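The computer refurbishing room at Forkovance is on the ground floor, behind the goods lift. The technician who runs the bench has been taking desktop machines apart for most of a working life and was happy to talk between jobs one Tuesday.

"Offices send them in batches," the technician said. "We had 300 from Flosmont in March. Most had nothing wrong with them apart from age."

Memory is one of the first things looked at. On the green board in the grey case there are two slots, numbered 1 and 2, and both are empty.

"Sellers often keep the memory. I don't mind, we hold plenty. You open the latches, line up the notch and push until it clicks. People are too gentle with memory and too rough with everything else." 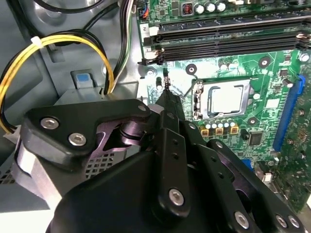 ## The processor

The processor is a different matter. Asked how long it takes to learn, the technician thought about it – "two weeks to do it, a year to stop worrying about it."

"You hold it by the edges and you set it down flat. There's a corner mark, and you match that before you let go. If you find yourself pressing, stop and look again."

A bent contact can mean the end of a board. Roughly 60 boards were written off last year, by the technician's reckoning, and a good share of those were damaged at the socket before they arrived.

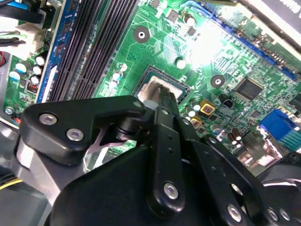 **Forkovance Hardware Reuse Team**

The team also works on the Sawatzky contract, which covers 200 desktops for the training centre at Flaltwood. Those machines need to match, so processors get moved from one case to another more than usual.

That has made storage more of a concern. "A chip lying loose on a bench gets leaned on," the technician said. "I want a proper place for each part." 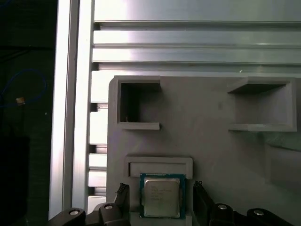 The other rule is about labels. Each processor is checked against the job sheet before it goes anywhere near a board, and the printing on the metal lid can be hard to make out.

"I use a lamp and a magnifier. If I still can't read it, it goes to one side until the afternoon, when the light's better on that bench."

The Flaltwood machines are due out by the end of the month. After that there is a shelf of laptops waiting, and the technician is less keen on those. "Too much glue," was the only comment.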